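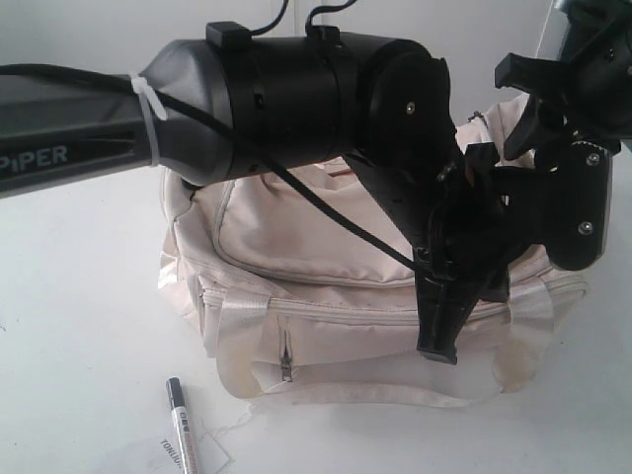

Cream fabric bag on a white tabletop

Washing cloth shopping bags

Turn the bag inside out and shake the crumbs into the sink. Most cotton bags can go in a cold wash with towels. Check the label first – some shrink badly in warm water.

For grease spots, rub in a drop of dish soap and leave it 12 minutes before washing. Old stains may need a second round.

Skip the dryer. Pull the seams straight while the bag is damp and hang it by the bottom edge, so the handles don't stretch.

Keep one bag for raw meat only and wash it after every trip. I mark mine with a laundry pen inside the hem.

Frayed handles can be restitched with heavy thread. Go over each end twice.

Updated 10 October 2025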